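# Hellidia Table Oil for Wooden Work Surfaces

Clear finishing oil for indoor tables, benches and counters. Sold by Lirkard, made by Staltedel.
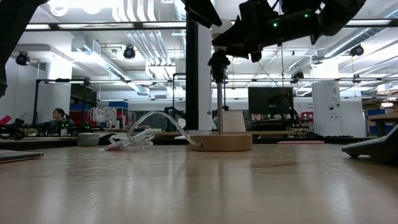
## What this oil is for

Hellidia is an oil for wooden tops which are used every day. It goes into the wood and hardens there, and a thin layer stays on the surface. You can use it on new wood after sanding, or on an old top that was oiled before and now looks dull.

A wooden tabletop with a slight gloss shows every scratch when the ceiling lights are on. With a lacquer you must sand the full top to repair it. With an oil you can sand the bad place only, put new oil on it, and in most cases the border between old and new is hard to find after a few weeks. For this reason many of our customers in schools, repair shops and small laboratories changed from lacquer to oil, and they stay with it.

We sell two versions. Hellidia Satin gives a soft shine. Hellidia Matte has almost no shine and is the better choice under strong lamps. The price is the same for both.

## Technical data

| | |
|---|---|
| Type | Hardening oil with plant wax |
| Color | Clear, makes the wood slightly warmer in tone |
| Can sizes | 400 ml and 3000 ml |
| Coats on new wood | 3 |
| Coats for refreshing | 1 |
| Last sanding before use | Grit 160 |
| Application | Lint-free cloth, white pad or short brush |
| Storage | Closed can, free of frost |

The smaller can is enough for one normal desk with all coats. For a long workbench please take the large can, also if you think that the small one may be enough. Two small cans cost more than you expect.

## How to use

1. Remove old lacquer completely. Oil cannot enter the wood through lacquer, it will stay on top and become sticky.
2. Sand with the grain and finish with grit 160. Do not go finer. If the wood is polished too much, it takes less oil and the protection is weaker.
3. Vacuum the dust, then wipe with a dry cloth.
4. Stir the can well, down to the bottom. The wax sits there, and in the matte version there is more of it.
5. Put on a thin coat and let it stand for a quarter of an hour. Wipe off all oil that did not go in.
6. Wait until the next day and repeat.

The most common mistake is too much oil. If your hand does not slide easily over the top the next morning, the coat was too thick. Rub it with a white pad and a few drops of fresh oil, wipe it dry and give it one more day.

Please remember the edges and the underside. A top which is oiled only on the upper side can bend when the air in the room gets dry, and in February we receive more questions on this point than in all other months.

## Safety

Cloths with oil on them can start to burn by themselves. Put them in water directly after use, or spread them flat outside until they are hard. Never leave them in a ball or throw them in a bin with paper.

Open the windows during the work. The smell is mild, but it stays in the room until the last coat is hard. Keep the can away from children.

## Care of the finished top

Do not put water on the top for one week after the last coat. After this time you can clean it with a damp cloth and a little Staltedel wood soap. Glass cleaner, scouring milk and microfiber cloths take away the wax.

Alcohol is a special case. A short contact is no problem if you wipe it at once, but a spot that stays overnight will leave a pale mark. You can treat the mark as you treat a scratch – light sanding, a little oil, wipe.

How often a top must be refreshed depends on the use. For an office desk, once in two years is normally enough. A bench where heavy things are moved all day may need it two times in a year.

## Not suitable for

- Outdoor furniture
- Floors (please see Agbenyega Floor Oil, which is harder)
- Tops with laminate or plastic coating
- Cork

On oak and walnut it works very well. On pine the color becomes more yellow with the years, and the clear version cannot prevent this. Please always make a test on the underside first, with all coats, and look at it by daylight.

## Ordering and delivery

Both can sizes are in stock in Satin. The large can in Matte is sold out now and can be ordered again from 18th May. Orders that contain only small cans are sent as a normal parcel. The large can travels with a separate carrier and you get a message with the delivery time.

Closed cans can be returned. Opened cans we cannot take back – if you are not sure between Satin and Matte, please order the sample card with both finishes on oak and beech.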